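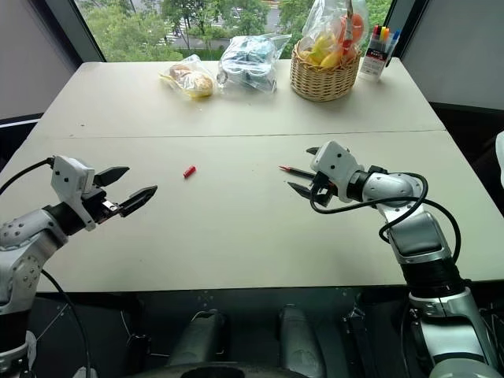 seamripper245
Teleop on the pencil and cap task, 30 demos in. Right arm holds the pencil, left goes for the little red thing. My left hand has apparently never met my right. Tips?

Ommont_refugee
Throw out the first 2 sessions. You were learning, and the policy will copy your flailing faithfully.

gots
Disagree. Keep the fumbles if you recovered. Mine learned to retry that way.

Ommont_refugee
Mine learned to fumble.

seamripper245
So I keep half?

gots
Slow down near the cap first, then argue with us.

Gunārs Ots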